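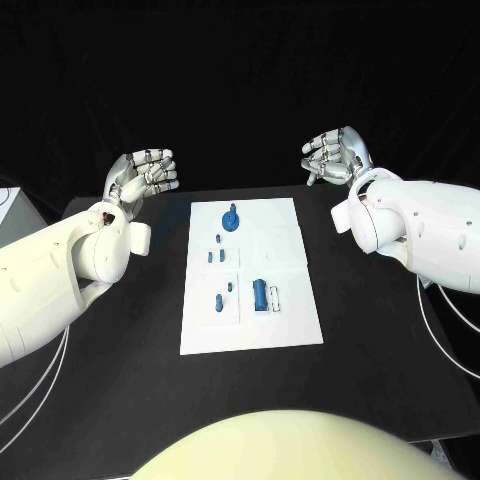
A black tabletop.

Home News Features Trades Events Archive Contact

Tables, mostly

2022-12-03

The Jevine workshop is on Gunawardena Street in Vuscombe, behind the tire place, and the sign still says it does chairs. It stopped doing chairs years ago. The owner opened in 2000 with a rented floor sander and a van, and at first took in anything that would fit through the door. Now she does tables, and she will tell you on the phone if she thinks yours is not worth the money.

"I say that to maybe half the people who call," she said. "They bought it for very little and they want it to look like the one they saw in a store. I can do that, but it will cost more than the one in the store."

She asked not to have her name used. The shop is in the phone book under its own name and she likes it that way.

I asked how she got started. Her father sold used furniture and kept a shed for the pieces that came in damaged. She was given the jobs he didn't want, and that meant stripping paint. "He used to hand me a scraper and go to lunch. I learned by ruining things. I went right through the veneer on a sideboard when I was in high school and he sold it anyway, as a workbench."

Veneer is still what she worries about most. A solid top can be sanded many times over its life. A veneered one might take a single light sanding, and on some newer tables there isn't enough wood to sand at all. Before she quotes a price she turns the table over and looks at the edge and the underside. If the grain on top doesn't carry on around the edge, she slows down.

"People get offended when I tell them it's veneer. They think I'm saying it's cheap. Some of the best tables I've had in here were veneer. You just can't go at them with a machine."

Last year the shop finished 66 tables. A good part of those were dining tables with the usual trouble: white rings, a burn from a pan, the place where a child did homework with a ballpoint pen and nothing underneath. White rings are the easiest. They are moisture caught in the finish, and often they can be taken out without touching the wood. A black ring has gone down into the wood itself and is a different job.

"With a black ring I'll try bleach, the wood kind, and if that doesn't take it out then we talk about a darker color," she said. "Or you put a bowl on it. I have told people to put a bowl on it."

A lot of them end up going black on purpose. She started getting requests for it some time back and they haven't let up. It is harder than it sounds. Dust shows and so does every scratch left from the sanding. She begins with 100 grit on most solid tops and works up from there, and for black she adds an extra round by hand, with the grain, using a work light set low at one end of the table so the scratches throw a shadow.

There are two ways to get to black. One is paint, and it hides the grain. The other is dye or stain under a clear coat, and then the grain still shows when you stand near a window. She likes the second. Oak takes it well because the pores are open. Maple can go blotchy and pine will go blotchy. On pine she paints, and she says so at the start.

"I had a man who wanted his pine table dyed and would not hear about paint. I did him a sample board. He took the sample board home and came back and said paint."

For the top coat she mostly uses Prikirik, a hard oil made in small batches that she buys by the case. It goes on thin and the extra has to be wiped off before it gets tacky. She does three coats, sometimes four. After the last one the table stays in the back room for nine days before she lets it go. Customers complain about this more than about the price.

"It feels dry the next morning. They come in and touch it and say it's dry. Then they take it home and put a laptop on it and I get a phone call."

She won't do rush jobs before holidays anymore. The cutoff for tables that need to be home by the end of November is the last week of September, and it is written on a card by the register. She still gets calls after that. This year she made one exception, for a family whose table had been through a flooded basement, and she said she regretted it because the legs needed regluing as well and she worked two nights to get it out.

I asked what people could do for themselves. She said most of them could manage an oiled top if they had a garage and some patience -- and if they bought new sandpaper instead of using what was left in the drawer. Worn paper polishes the wood in spots and the stain won't go in there. She would vacuum the top, wipe it with a damp cloth, let it dry, and sand lightly again before the first coat. Oily rags should be laid out flat outdoors or put in a metal can of water with a lid. She repeated that part and asked me to put it in.

"They catch fire on their own. Not every time. I had a bag of them start smoking behind the shop, years ago, and I've never balled one up since."

Daily care is simpler. She tells people to use a soft cloth, barely damp, and to skip the spray polish. Much of it has silicone in it, and if the table ever needs a new finish the silicone can leave little craters in the coat. She can usually tell from the first wipe of thinner whether a top has had years of spray.

Her own kitchen table is beech, with a white ring at one end. She has been meaning to bring it in.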